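3.2 Materials and sorting task

The sorting task was built on confectionery sold singly in its own wrapper. Earlier work on household sorting has tended to use blocks, buttons or cutlery, where shape alone separates the categories. Wrapped sweets are less tidy. Two items of the same flavour may differ in size, and two items of the same colour may come from different makers, so that the person sorting must settle on a rule before starting or revise it part of the way through. This property was the main ground for choosing them (see also Lý and Nambiar, on mixed snack drawers).

Stock was bought in May from two shops in Marnendale and pooled. The pool held 2,044 pieces. Pieces with torn wrappers or open seams were withdrawn by Thư Kiều before the first session, leaving 2,000 for use. Chocolate-coated items were stored away from the windows and replaced when they had softened. No piece was eaten during a session, and participants were told this beforehand.

Each trial began with a mixed tray set down on the table. Trays were filled by hand from the pool and were not matched for number, the aim being to keep the mixture close to what is found in a shared kitchen or an office. Trays were placed at whatever angle the person filling them left them, and this was not corrected. 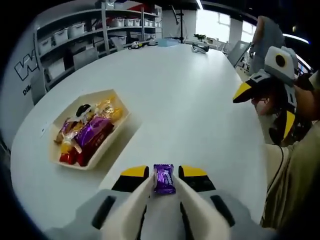

Figure 3. Mixed tray of wrapped sweets and snacks on the sorting table.

Wrapper colour was recorded as the first attribute of every piece, ahead of size and outline. Coding followed the dominant colour of the outer face and ignored lettering. Five codes covered most of the pool: purple, red, gold, dark and mixed. Size was coded separately as bar or small piece, and the need for the second code is plain from Figure 3, where a large purple bar lies across the middle of the tray and a smaller purple candy is tucked in at the left. A participant working by colour would put the two together; one working by size would not. The yellow-and-orange wrapper in the same tray was coded as mixed. Foil was noted as a finish and had no code of its own, so the gold foil-wrapped candy was entered simply as gold.

Coding was carried out by Hường Đồng and Giang Tô, working apart. They disagreed on 492 pieces at the first pass, mostly between dark and purple. The disputed pieces were looked at again under the ceiling lights of the workroom, with the piece held upright and the broad face towards the coder. Shiny wrappers proved the hardest to settle when laid flat, as glare changed the apparent colour of the film from one side of the table to the other. All remaining disputes were decided by the first author.

Participants were asked to sort the contents of the tray into as many groups as they thought sensible, up to 8. They were given no names for the groups. When they had finished, they were asked to state the rule they had used, and the answer was written down word for word. Pieces left in the tray at the end were entered as unsorted and were not assigned to a group by the coders.

Two changes were made after the pilot. The instruction "put like with like" was dropped, as several pilot participants took it to refer to flavour and spent time reading the small print. The table was also cleared of scraps between trials and not during them, to avoid interrupting the sorting. Groups were recorded by position and content before the tray was refilled. The scoring of stated rules against the groups produced is described in Section 3.3.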